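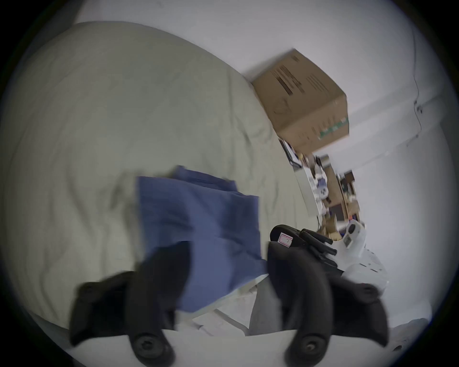 Stories > Short fiction > Under 100 lines

The Mendport Bus

I'd promised Mwajuma Makokha I'd be on the early bus, and there I was at half five in the morning, sat on the bed with one shoe on, ringing her to say I wasn't coming.

"You've packed, though," she said.

I had — twice! Mum's letters were in the side pocket, and 400 shillings for the ferry (daft, I know, it stopped running in June).

"Nyamweya's saving you a seat," she said. "He's told the driver you're his aunt."

So I went looking for the other shoe.

More stories
Clirard Street
849 Steps
The Ciltex Girls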